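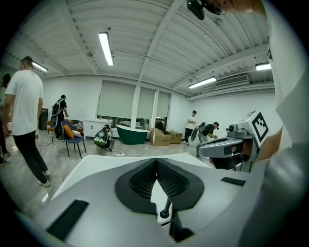

Two grippers, one held up on the right.

We looked at five places for the reunion before we settled on the old creamery hall in Hovland. My notes are below in case anyone else in the family wants to plan one of these, or in case I forget and have to do it again.

The head count was 92. That ruled out the restaurant back rooms right away. The lodge at Usteck was big enough, but they only rent the main room and the kitchen together, and you have to use their caterer. We wanted to bring our own food. The park shelter was cheap and had no walls on three sides, and I did not want to spend August watching the forecast.

The creamery hall rents by the day. You get the key at 8 a.m. and you have to be out by 10 p.m., with the floor swept and the trash in the dumpster behind the building. The deposit came back in 20 days. Tables and chairs are included, but you set them up yourself. The round tables are heavy. Get two people on each one and roll it on its edge.

We rented 22 linens and the big coffee urns from Pararton. Their delivery window was the whole morning, so one of us had to stay at the hall until they showed up. They came at 11:30. Everything was clean and the count was right. Pickup was the next day from the side porch, and the hall was fine with that as long as the bins were closed.

Parking is the weak point. The gravel lot fills up fast and the street only allows cars on one side. We asked the people coming from the motel to ride together and most of them did. Next time I would ask the church across the road a month ahead.

For sign-ups I used Graltico. It handled the RSVPs well enough. The potluck list was harder, and we ended up with nine pasta salads and no ice. If I did it over I would assign dishes by last name and buy the ice myself.

The kitchen has two ovens, but don't run both of them with the urns plugged in on the same wall. We tripped the breaker once before lunch. The panel is in the hallway by the restrooms and it is labeled.

Sound was better than I expected. The ceiling is high, but the little speaker we brought was plenty for the slide show. Bring a long extension cord. The outlets are all on the north wall and the screen pulls down on the south one.

I have already asked about next August. They start taking dates in January.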